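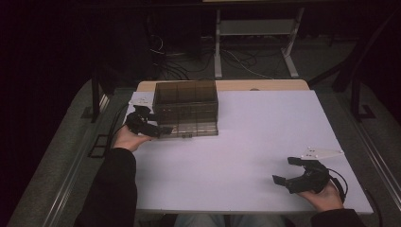 Is teaching with hand-held grippers worth it, or do I just buy the remote arm?

Posted by Poul Bjarnason, 31 Jul 2023

I run a small kitting shop and we want one arm to pull divided plastic trays into position before parts get dropped in. The tray is like the brown see-through one at the top. A sales guy from Volutetti told me we can skip programming altogether: you hold a gripper in each hand, do the job yourself, and the software learns it from the recordings. He said 60 demonstrations would do it.

I don't buy it. When I do it with my own hands I can feel the tray start to slide. The robot won't have my wrists. The other option on the table is Briem, where you drive the real arm from a console. It costs a lot more and our one trial was painfully slow. Has anyone put both on a real job and looked at the results a month later? I don't need links to videos, I've seen the videos.

Other details: white work surface, pretty slick, trays weigh next to nothing when empty. Two fingers per gripper. Right now a person does it without thinking.

Dagný Ladefoged

I've done both and I'm not in love with either one.

The hand-held kind is faster to record with, that part of the pitch is true. I could get through a batch in a morning that took most of a week on remote control. But the 60 figure is a sales number. We recorded 900 for a job not much harder than yours and it still missed when a tray sat turned a little from where we usually put it. We had been lazy and set it down in the same spot every time. Whoever records needs to move the tray between takes, turn it, start from the far edge, start from the near edge. It's dull and people cheat.

Things I would check before paying anyone:

Reach. You can bend your elbow in ways the arm can't. Ask them to play back your recordings on the actual arm and tell you how many it can't follow. If they won't give you a number, walk away.

Tracking. If their grippers carry marker plates, the cameras have to see the dots. Turn your wrist too far or lean over the table and you can lose them. We threw out a good part of our first batch over this. Ask how dropped tracking gets flagged, and if the answer is "the software handles it," ask to see a bad one.

Force. You're right about feel. Most of these record where the fingers went and how wide they were open, and nothing about how hard you pushed. On a slick top with an empty tray, pushing on a corner can spin the tray instead of moving it. Your hand fixes that without you noticing. The arm just repeats the path unless the cameras catch the turn and the thing has learned what to do about it.

Cables. Ours had one off the back of each gripper and they tug. You start moving in a way that suits the cable.

With remote control, the arm can at least do everything you recorded, because it was the arm that did it. It's slow and your operators will hate it for the first couple of weeks. We ended up using hand-held for the bulk and the console for the takes where the tray is in an awkward place. Nobody at the vendor suggested that.

Also, does the tray need to be taught at all? A fence and a pusher would put it in the same place every time.

jidosum_fan

We use Jidosum and it works great, took no time to set up. Your sales guy is probably right. Just try it

Poul Bjarnason

Thanks Dagný. I asked Volutetti for the playback number this morning and got a brochure. The fence won't work on this line, we run 12 tray sizes and the table gets used for other things in the afternoon, but I may look at it again for the two big sellers.

jidosum_fan, what are you running on it? How long has it been in use, and who picks up the ones it drops?

Dagný Ladefoged

With 12 sizes I'd want them to teach on some and test on the ones they left out. Pick the held-back sizes yourself and don't tell them which until the day.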